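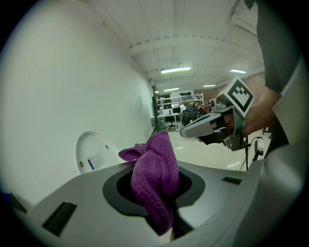

Chiffons, microfibres et éponges : les laver, les ranger, les jeter

Une maison propre commence par des chiffons propres. Un carré de microfibre saturé de gras étale la saleté et laisse des traces sur les vitres. Il finit aussi par sentir mauvais au fond du placard. Les conseils qui suivent concernent le linge de ménage courant : microfibres, torchons usés, lavettes, serpillières. La partie sur les appareils se trouve vers la fin.

Combien en garder

Pour un logement de taille moyenne, comptez neuf microfibres et quatre serpillières. C'est assez pour tenir entre deux machines. Au-delà, on accumule des chiffons raides qu'on ne prend jamais et qui occupent le seau.

Les vieux draps de coton font de bons chiffons à poussière. Coupez-les aux ciseaux à cranter, ils s'effilocheront moins. Les tee-shirts conviennent pour le cirage et la cire, à condition d'enlever les coutures épaisses et les impressions. Évitez les tissus synthétiques lisses, qui n'absorbent rien.

Une couleur par pièce

Attribuez une couleur à chaque usage et n'en changez plus. Peu importe le code choisi pourvu que tout le monde dans la maison le connaisse. Une répartition qui fonctionne :

Bleu : vitres, miroirs, robinetterie.
Vert : cuisine, plan de travail, table.
Jaune : poussière, étagères, plinthes.
Violet ou rose : toilettes, et uniquement les toilettes.

Si vous avez acheté un lot d'une seule couleur, faites un point au fil de couleur dans un angle, ou coupez le coin. Le feutre indélébile ne tient pas longtemps au lavage.

Les chiffons des toilettes se rangent à part, dans un sac ou une boîte fermée, jamais dans la bassine commune. Même chose pour les gants.

L'ordre des toilettes

On va toujours du plus propre au plus sale. Commencez par le bouton de chasse et le réservoir, puis le dessus de l'abattant, le dessous, la lunette des deux côtés, les charnières, le rebord de la cuvette et enfin l'extérieur jusqu'au sol. Pliez le chiffon en quatre, puis encore en deux : vous obtenez huit faces utilisables. Changez de face à chaque étape et ne revenez pas en arrière.

Pour l'intérieur de la cuvette, versez du vinaigre blanc le soir, vers 22 heures, sous le rebord, et brossez le lendemain matin. Sur un dépôt de calcaire ancien, abaissez le niveau d'eau en poussant avec la brosse avant de verser. L'acide citrique donne de bons résultats aussi, dissous dans de l'eau tiède.

Jamais de vinaigre, ni aucun autre acide, avec de l'eau de Javel : le mélange dégage du chlore. Rincez bien et attendez le lendemain si vous devez passer de l'un à l'autre.
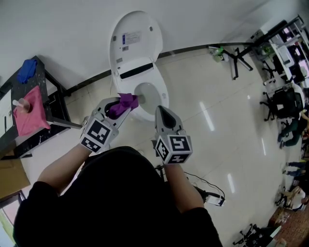
Les charnières de l'abattant méritent un démontage deux fois par an. Sur les modèles à déclipser, on appuie sur le bouton et on tire vers le haut. Sur les autres, il faut dévisser les écrous papillon par-dessous en tenant la tige. Brossez les pièces à l'eau savonneuse, séchez, remontez sans trop serrer. L'abattant Serrano que nous avons depuis le mois de mai se démonte à la main ; l'ancien demandait une clé et beaucoup de patience.

N'oubliez pas le pied de la cuvette, à l'arrière. La poussière s'y colle et forme une croûte grise. Posez un chiffon humide dessus un quart d'heure, puis essuyez. Si le joint au sol est noir malgré le nettoyage, il faut le couper au cutter et le refaire, aucun produit ne le rattrapera.

Laver les microfibres

Trois choses abîment une microfibre : l'adoucissant, la chaleur forte et les peluches de coton.

L'adoucissant enrobe la fibre, et le chiffon glisse sans rien retenir. Supprimez-le complètement de cette machine. Si le mal est fait, un ou deux lavages à 60 °C avec un peu de lessive liquide, sans rien d'autre, suffisent souvent. Nous utilisons la lessive Flomberg sans parfum, à demi-dose. N'importe quelle lessive liquide simple convient.

Lavez à 60 °C ce qui vient des toilettes et de la cuisine, à 40 °C le reste. Vérifiez l'étiquette si elle est encore là. Ne mettez pas les microfibres avec des serviettes éponge : elles ramassent toutes les peluches et les rendent ensuite sur les vitres. Secouez les chiffons à poussière dehors avant de les mettre dans le tambour.

Un prérinçage à la main est utile pour les chiffons très chargés. Faites-le dans un seau, avec des gants, et videz l'eau dans les toilettes.

À Mulport, où nous habitons, l'eau est dure, comme pour presque 3 000 foyers du secteur. Les chiffons y deviennent rêches en quelques mois. Un demi-verre de vinaigre blanc de temps en temps dans le bac de rinçage les assouplit. N'en mettez pas à chaque lavage, les joints de la machine n'apprécient pas.

Séchage

À l'air libre, étendus à plat ou pincés par un seul coin. Le radiateur brûlant durcit les fibres. Au sèche-linge, programme basse température seulement, et nettoyez le filtre avant.

Un chiffon roulé en boule au bord de l'évier ne sèche pas au milieu. Si vous manquez de place, vissez une barre à torchons à l'intérieur de la porte du placard, en laissant un espace en bas pour que l'air passe. Une tringle extensible posée entre deux parois fait aussi l'affaire et ne demande aucun trou.

Les appareils et les plastiques moulés

Le plastique gris clair ou blanc des petits appareils se raye facilement et jaunit avec les produits agressifs. Eau tiède, une goutte de liquide vaisselle, microfibre bien essorée. Débranchez d'abord, ou retirez la batterie. N'employez ni poudre à récurer ni éponge grattante. 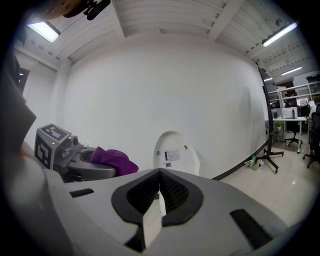

La poussière se loge dans les creux et les joints, là où le chiffon ne va pas. Prenez un pinceau plat à poils souples pour la faire sortir, puis l'aspirateur au plus faible, avec le petit embout. Pour une ouverture en V bordée d'un gros rebord noir d'aspect caoutchouteux, comme sur la photo, commencez par le haut des deux branches et descendez vers la pointe avec un coton-tige à peine humide. Les fentes rectangulaires se font au pinceau sec, sans pousser vers l'intérieur. Le caoutchouc n'aime ni l'alcool ni les corps gras ; un passage à l'eau savonneuse, un essuyage, et c'est tout. Laissez sécher avant de rebrancher.

Les molettes et les boutons ronds se nettoient avec une vieille brosse à dents. Ne pulvérisez jamais directement sur l'appareil, toujours sur le chiffon. Une étiquette ou un autocollant imprimé s'essuie à sec : l'humidité décolle les bords et l'encre peut partir.

Pour les traces de colle, essayez d'abord l'huile de cuisine sur un coton, en dehors des parties en caoutchouc. Laissez agir dix minutes, raclez avec l'ongle ou une vieille carte, lavez au liquide vaisselle. Le décolle-étiquettes Poltaser est plus rapide mais il ternit certains plastiques brillants. Faites un essai dessous.

Éponges et lavettes

Une éponge de cuisine se change souvent. Entre deux, rincez-la, essorez-la fort et posez-la sur la tranche. Les lavettes en cellulose passent en machine à 60 °C et durent plus longtemps. Quand l'éponge n'est plus assez nette pour la vaisselle, coupez un coin avec les ciseaux et gardez-la pour les jantes de vélo, les pots de fleurs ou le bac à compost.

Quand jeter

Une microfibre est finie quand elle n'accroche plus la peau sèche de la main, quand l'eau perle dessus au lieu d'entrer, ou quand l'odeur revient dès qu'elle est mouillée après un lavage à 60 °C. Un chiffon qui a servi à l'huile de lin ou à certaines cires ne retourne pas dans le panier : il peut s'enflammer tout seul en séchant en tas. Étalez-le dehors à plat jusqu'à ce qu'il soit raide, ou plongez-le dans l'eau dans un bocal en métal fermé, puis portez-le à la déchetterie.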